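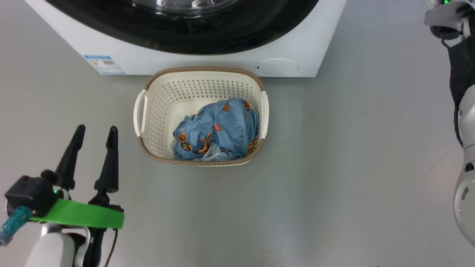

Slide 4. Start with the shared laundry room at Skomville, 507 loads logged in June. Most of the hold-ups come before the wash starts. Point out the basket on the floor right up against the front of the machine, with the light blue printed clothes still in it. To open the door fully, people step around it or shove it aside.

Ask the room where they put theirs. Allow 5 minutes — no more.

Next, Murray Turcotte's shelf plan from Bramham. Basket at waist height, door side kept clear. Mention cost only if asked.

Hand over to Nesrin Yurt for drying racks.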